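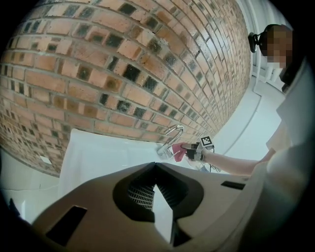 December, workshop notebook, indigo vat again

Right, picking up where I stopped last time, which was halfway through a sentence about soda ash and then the kettle. The sentence was going to say that I put too much in. Moving on.

Vat two is the one that matters today. It's the 60 litre, the one with the dented lid, and it has been sulking since Ngozi Bassey and I topped it up. Surface first thing: thin coppery skin, a few bubbles, not much of a flower. Liquid underneath was more of a murky teal than the yellow-green I want. Smelled fine, a bit farmyard. I think it's simply too cold in there. The heat mat had slipped off to one side and was warming the floor very nicely.

Moved the mat back, wrapped the vat in the old quilt, stirred it the slow way (round the edge, then reverse, then lid on and LEAVE IT, I am writing this in capitals for my own benefit). Went back at lunch and it had come on a lot. Proper yellow-green when I pulled a jar out, and a blue line creeping down from the top of the jar as the air got at it. Lovely!

Test strips from this afternoon, all the same cotton, the Stilta stuff off the big roll, scoured but not bleached:

Strip A – one dip, two minutes. Pale, streaky at the top where I held it. My fault, I let it float.
Strip B – two dips, same time, ten minutes airing in between. Nice mid blue, even, a bit flat once rinsed.
Strip C – four dips. This is more like it. Deep without going purple.
Strip D – six dips. Hardly any darker than C and it rubs off on your fingers. Not worth the faff.

So four dips for the Vusia cushions unless something changes. I've pinned B and C side by side on the board with the order sheet so Omolara Okafor can choose, as she's the one who has to talk to the customer. She'll say C. I would put money on C.

Note on the resist paste. I tried the rice one from Ajayi's handout again, with less lime this time, and it behaved much better through the stencil. No cracking at the corners of the diamonds. It does need a full night to dry, and I know this because I gave it an afternoon in the summer and lost the lot. Mix for next time: the usual scoop of rice flour to the same of bran, steam it until it goes from chalky to see-through, knead it while it's still too hot to be pleasant, then lime water a spoonful at a time until it drops off the spatula in one go. If it strings, it's too wet. If it sits there, it's too dry, obviously.

I had a go at thinning it with glycerine as well, which someone at the guild day swore by. It stayed tacky and picked up every bit of fluff in the building. Won't bother again, although the fluff did leave quite a pretty mark, like frost. Kept the scrap. It's in the tin with the other accidents.

Cleaning: the Cloredex is nearly gone and I don't like it near the vats anyway. If you use it on the sink, rinse, then rinse again, and please don't put the bottle back on the shelf above the reducing agent. I've moved it under the draining board, at the back. We can write "sink only" on it when one of us finds the marker that works.

Bought 1000 grams of the natural powder, batch 2299, to follow on from the bag we're finishing. Haven't opened it. I want to run a small jar of each alongside before it goes anywhere near the big vat, because the last change of batch gave us a noticeably greener blue and I spent a week blaming the water. Same recipe for both jars, same cloth, four dips, label them BEFORE dipping and use the laundry pen, as the biro washes out.

Late bit, just gone six. Rinsed strip C again in warm water with a drop of vinegar and the water ran clear on the third change. Very pleased with that. B still giving off a little, so it wants longer airing before the first rinse. I'll leave it overnight and try tomorrow.

Vat's tucked in for the night, quilt on, mat on low. I fed it a small spoon of fructose and didn't stir (see capitals). Whoever is in first, could you check the jar colour before you open the door for deliveries? It drops a few degrees every time that door goes, and I'd like a proper morning reading.

Still to do:
wash the paste brushes, they're in the grey bucket
cut more strips, same width
ask Ngozi what she did with the pH papers
ring Stilta about the second roll, the selvedge is wonky on this one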